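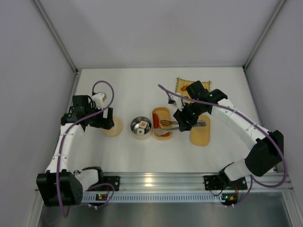
Speaker notes, page 4

OK, slow down here and let people settle, they will still be finding chairs. Thank them for coming out to Zatorholm again, and say how nice it is to see so many faces from the May talk.

Start with lids. I do love a lid! A round wooden one like this can do a second job at the table: turn it over and it holds the crackers, or the wet spoon, or whatever has nowhere else to go. Tell the story of my first one, bought at the Storkix sale and used for a whole winter as a cheese board before I found the bowl it belonged to (pause, they usually laugh).

Then on to laying things out before serving. My habit is to put every piece on a bare white table first, with no food anywhere near it, and look at it for a minute or two. You notice quickly if you have too many long shapes and not enough round ones.

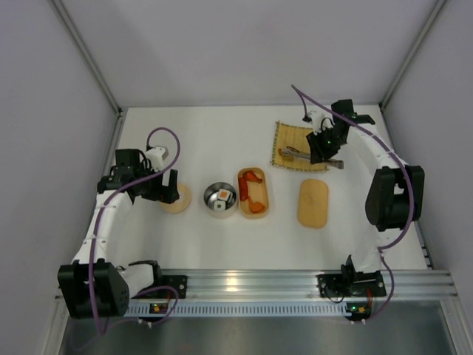 And the same goes for tongs. Lay them across a bamboo mat and they have a home, and people reach for them without asking. Mention that a metal-lined bowl is easier to wipe out than bare wood, and that I keep the oblong container for bread, lid off while we eat and back on afterward.

If somebody asks about oiling, say yes, thinly, and leave it overnight. Mats just get a brush and some air.

Skip the Tang slides if we are past the half hour. Otherwise go straight to them, and remember to hand the sample mats around before the lights go down.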